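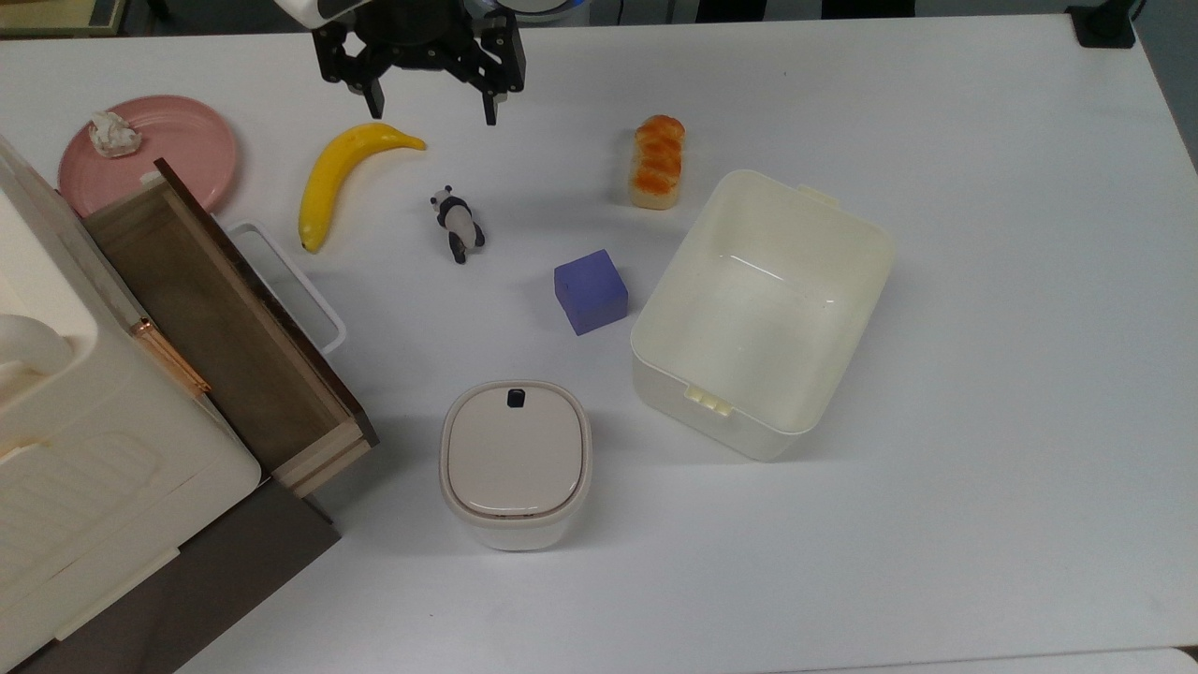 Photo: Kukmont Automation, evaluation bench

The quotation from Kukmont ran to 16 pages. Ashwin Rajan read the exclusions first. Freight was excluded. Spare fingers were excluded, at 824 a pair.

"Two pairs," he said. "One on the gripper, one in the drawer."

"Which drawer?" said Ravindran Shenoy.

"A budget drawer."

Shenoy had the bench sheet open. It listed the test objects in order of difficulty: cube, banana, bread, panda, lidded container, tissue. The tissue had a line to itself and no target rate. He wrote 20 trials beside each of the others and left the tissue blank.

"Venley will ask about the tissue," Rajan said.

"Venley asked for a price per pick. I can't price a thing that changes shape."

The ceiling for the quarter was 4,000, all of it for consumables and service. The arm came under capital, which had been approved in November and then moved to the Narkness site's cost center, where it could be seen but not spent. Rajan had filed two transfer requests. The second had been returned with the first attached.

He worked down the column. Fingers, 1,648. Calibration visit, 1,100. Replacement cable set, 640. That left 612 for anything with a handle on it that might break.

"The cabinet is on loan from Nambiar," Shenoy said. "If the drawer goes, we owe them a drawer."

"What does a drawer cost?"

"They won't quote one separately."

Rajan entered 612 against the drawer. The sheet balanced and its last cell turned green. He saved it as revision four, and Shenoy went to reset the bench.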